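Wike incident

The Wike incident was a fault in a whiteboard-wiping robot built by the automation firm Rummont and tested at its Flimalwood workshop. The robot, named Wike, was meant to learn board cleaning from recordings of people doing it by hand. On Apr 19, 2018, it pressed an eraser against a board with 300 newtons of force, against a programmed limit of 70, and pushed the board off the back of the table. The marker writing survived in full.

Background

Wike was a two-armed machine controlled by a software package called Ivora. One arm steadied the board by its lower ledge while the other moved the eraser. Training material came from human demonstrators wearing wristbands with printed square markers, which let Ivora work out where each forearm was. The company recorded 553 demonstrations, a number it quoted often before the incident and seldom after it.

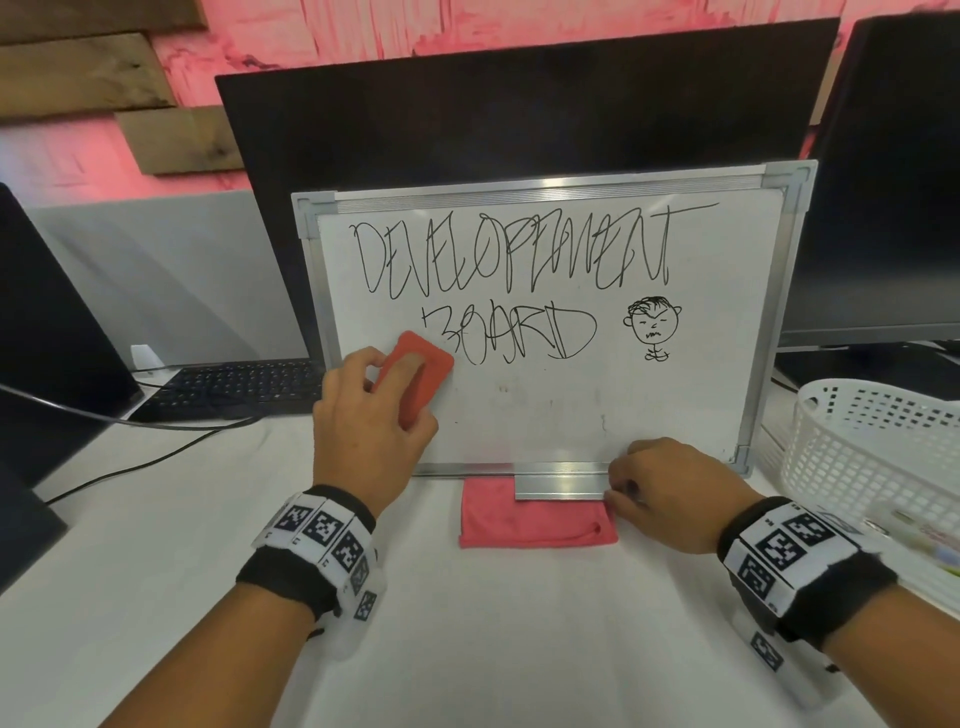
Erasing by hand with marker wristbands on both forearms. The board reads "DEVELOPEMENT BOARD."

Cause

The fault was traced by Yakubu Oyewole, a controls engineer at Rummont. The wristbands recorded where the arms went and had no means of recording how hard the hands pushed. Ivora filled the gap with a guess based on how much ink was left on the board. Faint ghosting from earlier erasing counted as ink, so the robot pushed harder, found the ghosting still there, and pushed harder again.

The force limit should have stopped this. It had been entered in the settings for the arm holding the ledge, which was never in danger of exceeding it. The emergency stop worked as designed once someone reached it. No one was hurt, although a monitor behind the board had to be replaced.

Aftermath

Rummont moved the force limit into hardware and applied it to both arms. Ivora was changed to give up after three passes over the same spot, a standard long met by most office workers. Testing resumed in October with the board clamped to the table.

Oyewole's report listed the spelling of "development" as a separate issue, low priority. It remains open.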